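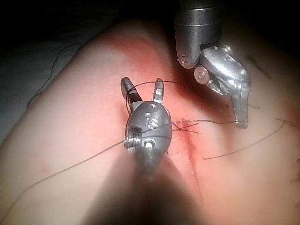
Stitching robots get Luvthorpe talking about the ironing

Jan 27, 2022

A robot that can put a curved row of stitches in a soft pad still can't be trusted with a basket of washing, but the gap is closing faster than most of us expected. So went the cheerful argument at an open evening in Luvthorpe, where 75 people gave up dinner to hear how far machines have come with the jobs we do by hand at home and at work.

The evening was put on by Sideseck, the local automation workshop, and it spent a good hour on thread. Thread is a wonderful test. It's thin, it tangles, it slides out of sight behind whatever is holding it, and it never lies the same way twice. Anyone who has sewn on a button knows the trouble, and so does anyone on a factory floor who ties, laces, bundles or hems for a living.

Surgical instruments are about the finest hands a machine has at the moment, and suturing practice is where a lot of the careful work on thread is being done. The hard part is the bit in between stitches — letting go, finding the strand again, picking it up where it's useful and keeping the tail out of the way. Sideseck's crew have gone through more than 2,000 recorded stitches trying to learn what a good operator does in those few seconds, and they reckon the regrasp is still where most attempts come unstuck.

With two instruments on the job, one can hold the thread above the cut while the other waits close by at the cut itself. Folding a tea towel needs the same kind of sharing. So does threading a drawstring back through a pair of track pants, which got the biggest groan of recognition all night.
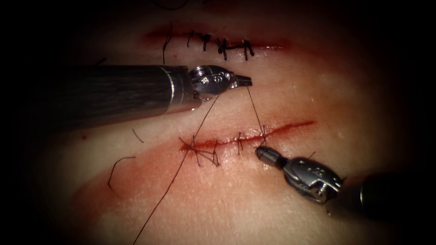

Hortensia Yupanqui wasn't ready to hand over her mending basket. A practice pad stays put, she told the meeting, and a school jumper with a hole in the elbow does not, so she'd want to see one go at wool before she got excited. She also asked who would be untangling the machine when it got into a knot, and was told, to general laughter, that for now it would be her.

Fair enough, too. On the shop floor the picture is brighter. Hjaltested, the upholstery maker out on the ring road, has been trialling a two-armed station for tacking cushion covers since December. It has finished 300 covers with a worker standing beside it, and that worker still sets up every piece of fabric and stops the arms when a seam wanders. It's slow. It's also doing a job that was written off as too fiddly for a machine, which had plenty of people in the room leaning forward in their seats.

Nobody from either outfit would put a year on a robot that does the family laundry. Stiff, tidy objects come first, then soft ones that keep roughly to their place, and loose cloth and string a long way after that.

Sideseck is taking the talk to Kovville next. Entry is free, and they're asking people to bring along the household chore they'd most like to see a machine have a crack at, provided it fits on a kitchen table.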